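### 3.2 Lid placement and counter use in small kitchens

The second part of the study dealt with what happens to lids once a pot has been opened. Earlier household surveys, including our own pilot in Winville the previous March, asked residents where they stored cookware but left out the minutes during cooking when a lid is off the pot and has to go somewhere. In a kitchen with one short run of counter, a large round lid takes up space that would otherwise serve for chopping or plating.

Residents of 60 apartments kept a written log of counter use over two weeks. Each entry recorded the vessel in use, the surface on which the lid was set down, and whether the resident considered the spot convenient. The logs yielded 1031 usable entries. Entries in which the vessel could not be identified were set aside by the second coder (K. Kettle) and do not appear in the totals. Electric cookers were coded separately from stovetop pots, as they stay in one place during use and their footprint on the counter is fixed.

Residents most often reported laying the lid flat beside the cooker. Figure 2 illustrates this arrangement with a two-part electric cooker, the steel vessel seated in a white base, and a glass lid on the counter.
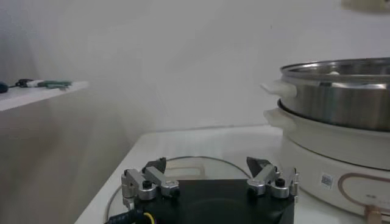 **Figure 2.** Round glass lid lying flat on a white countertop, with an electric cooker at right.

Residents gave differing accounts of why they chose this position. Some preferred to keep the lid within reach of the pot. Others wrote that there was no rack or hook in the kitchen and that the counter was the only level surface free at the time. A smaller group leaned the lid against the wall – a habit found mainly in the older Clegg buildings, where counters are shallow – and several of these residents noted that the lid had slid at least once during the logging period.

Stacked vessels raised a further question. When a steamer insert is lifted out, it also needs a place on the counter, and the log form allowed only one item per entry. Residents handled this in different ways: some filled in a second line, while others mentioned the insert in the margin. H. Riedl and I. Wragg reviewed the margin notes independently and agreed on a common code, "paired item," which is used in the remainder of this section. The code covers any removable part set down within the same cooking step as the lid. Side handles were not treated as separate parts, although residents did mention them when describing how close to the wall a cooker could stand.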